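共同作業場のホワイトボード、ついに全消しした。忘れないうちに書いとく。長くなるかも

まず状態。8月に入ってから誰も消してなかったっぽい。予定、買い物メモ、誰かの落書き、電話番号の途中まで。上から下まで全部。新しいこと書くとこがない

で、みんな端っこに小さく書くようになる。小さいから読めない。読めないから聞きに来る。なんで私に聞く

消すよって前の日に連絡回した。返事きたのルベンだけ。「右下の数字だけ残して」。なんの数字か聞いたら本人も覚えてなかった。写真撮って送って消した

あと974って数字。これも謎。丸で二重に囲ってあった。大事そうなので一応ノートに写した。心当たりある人連絡ください

道具の話。普通のイレーザーは最初の10秒で真っ黒になって、そこからは汚れを広げるだけの道具になる。先に叩いてくればよかった

叩くのは外で。中でやると粉が全部床にいく。去年やった。怒られた

乾拭きで落ちる分は落ちた。問題は古いやつ。特に赤。赤ってなんであんなに残るの。黒は意外とあっさり

Plorkleyのスプレー使った。物置の奥にあったやつ。シュッとして少し待ってから拭く。待たないで拭くと伸びる。待ちすぎると跡になる。気難しい

なくなったら次どうしようかな。Prollthorpeの店にまだあるのかな。近く行く人いたら見てきてほしい

スプレーない人向け。上からホワイトボードのペンでなぞって、乾く前に拭く。古い字がいっしょに取れる。これ前の職場で教わった。油性で書いちゃったのもわりといける。面倒だけど

ただしペンの無駄ではある。かすれたペンの最後の仕事としてどうぞ

かすれたペンの話もする。トレーにあったペン全部試し書きした。出るやつ、出ないやつ、キャップが違うやつ。青のキャップに緑が入ってるの、やった人ほんとに許さない

出ないのをトレーに戻す人がいるから永遠に出ないペンが増える。書けなかったらその場で捨てて。戻さない。お願い

ペンは寝かせて置く派です。立てるなら先を下。上向きにすると出なくなる。知ってる人は知ってるやつ

次、マグネット。引き出しの底から11個出てきた。丸いの、棒のやつ、冷蔵庫についてる水道屋さんのやつ。あとたぶんおもちゃの一部

弱いのは捨てた。判定方法、コピー用紙を3枚重ねて留めて、手を離して落ちたら引退。容赦なくやった

水道屋さんのマグネットが一番強かったんだけどwww 悔しい。あれは冷蔵庫に戻した

丸いやつは色違いで揃ってるのがよくて、見た目も。イルセがKellcombeの雑貨屋で買ってきた袋入り、300円。これが案外ちゃんとしてる。高いやつと比べて何が違うのかわかんない

Keskinenの平たいやつも候補だったけど、薄くて爪が引っかからない。はがすとき毎回いらっとする。私は丸い派

貼る紙の話。前は十何枚も重なってて、一番下の紙がなんなのか誰も知らなかった。はがしたら避難経路の古いやつ。間取りが今と違う。こわ

ルール決めた。貼っていいのは「今使ってる紙」だけ。終わったらその人がはがす。はがさなかったら私がはがす。予告なしで

場所も決めた。紙は角に寄せる。真ん中は書くとこ。真ん中に紙貼られるとほんとに使いにくいので

紙1枚にマグネット四つ。これもルール。ふたつで留めると扇風機でめくれてくるくる回るんだよね。で、落ちる。で、棚の裏に入る

四つ使っても留める位置が上に寄ってると下はめくれる。わかってはいる。四隅にちゃんと置けば済む話なんだけど、急いでるとつい上のほうに固めちゃう 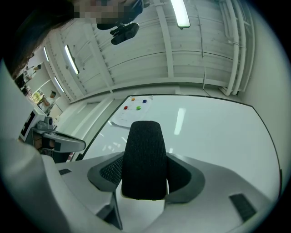
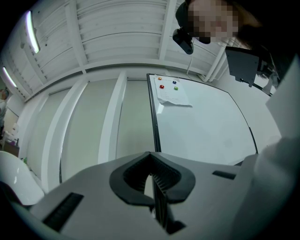 上の段オレンジと青、下の段赤と緑。紙はこれ1枚

色に意味つけようって案が出てる。赤は急ぎ、緑は済み、とか。でも四つ全部使って1枚留めてる時点で破綻してない？ 誰か考えて

イルセは「色は気分でいい」派。ルベンは「全部同じ色にしろ」派。話し合い、5分で終わった。決まらずに終わった

私は混ざってるほうが好きです。遠くから見てあそこに紙あるなってわかるし。白い部屋に白い板に白い紙だとほんとに見落とす。マグネットの色で気づく

うすい汚れはまだちょっと残ってる。真ん中らへん。何回拭いても最後のもやっとしたのが取れない。斜めから見るとわかる。正面からだと気にならないからもう正面から見ることにする

水拭き→乾拭きの順がいいらしい。スプレーのあと水拭きしないと次に書いたとき弾くって。それやってなかった。明日の朝やる

あと布。マイクロファイバーのやつ、柔軟剤で洗うとだめになるって今日知った。うちの全部柔軟剤で洗ってる。道理で

蛍光灯の反射も地味に困ってる。板の向きによって字が光って読めない。夕方はまし。昼の打ち合わせのときだけちょっと角度変えたい。脚のねじ固いから力ある人呼んで

質問きてたのでまとめて返事

Q的なやつ1、「メラミンスポンジは？」→やめて。きれいにはなるけど表面が削れる。次から字が染みるようになる。一回やらかしてる

その2、「アルコールは？」→板による。うちのは大丈夫だった。でも端っこで試してからね。先に全面いかないこと

その3、「紙貼るのテープじゃだめ？」→だめ。テープの跡のほうが字より落ちない。前に貼られたやつまだベタベタしてた。爪でやった。爪がおわった

その4、「消す前の写真ちょうだい」→あげます。夜にまとめて共有のとこに入れる。ファイル名は適当なので自分で探しって

消す当番も作りたい。週一でいい。毎週誰か一人がばっと消すだけ。残したいものは四角で囲って名前書く。名前なかったら消す。シンプル

表作ったけど貼る場所がない。いや、ある。角が三つ残ってる。でもそこに貼ったらまた増えるんだよなあ紙が

表は入口のほうに貼ることにした。ドアは鉄だからマグネットつく。余りの棒のやつ使う

とりあえず今週は私がやるから来週からルベンお願いね。見てるよね？

あ、974わかった人まだいないです。引き続き募集。電気メーターじゃないことは確認した

お昼まだだった。食べてくる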